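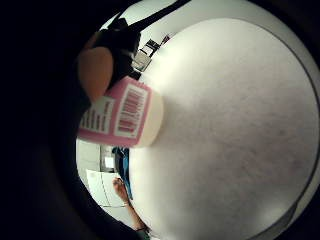 Wie sind Textilien für die Kleidersammlung der Stadt Nergate vorzubereiten?

Die Textilien sind sauber, trocken und in verschlossenen Säcken abzugeben. Schuhe werden paarweise verbunden und getrennt von der Kleidung verpackt.

Bürgerservice > Abfall und Wertstoffe > Alttextilien > Anleitung

Die folgende Anleitung gilt für die Annahmestelle Brustwood sowie für die 94 Sammelbehälter im Stadtgebiet.

1. Bestand sichten
Nehmen Sie jedes Teil einzeln zur Hand und prüfen Sie Nähte, Verschlüsse und Taschen. Angenommen werden Oberbekleidung, Bettwäsche, Tischwäsche und Handtücher. Stark verschmutzte oder mit Öl und Farbe behaftete Stücke gehören in den Restmüll.

2. Waschen und trocknen
Waschen Sie die Stücke gemäß Pflegeetikett und lassen Sie sie vollständig trocknen. Auf Weichspüler ist zu verzichten.

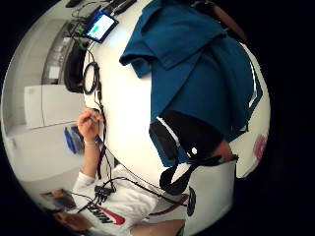

3. Falten und verpacken
Legen Sie die Teile auf einer freien Fläche glatt aus und falten Sie sie von den Seiten zur Mitte. Verwenden Sie Säcke mit höchstens 111 Litern Inhalt. Kartons werden nicht angenommen.

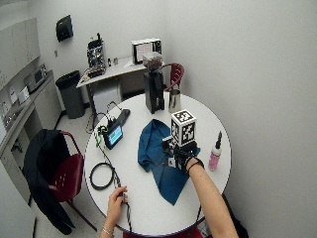

Blaugrünes Tuch auf einem runden weißen Tisch

4. Abgeben
Die Annahmestelle ist werktags bis 17 Uhr geöffnet. Mengen ab 21 Säcken melden Sie bitte vorab beim Betreiber Adamczyk an. Ist ein Sammelbehälter voll, dürfen Säcke nicht daneben abgestellt werden. Im Januar bleibt die Nebenstelle Nallota geschlossen.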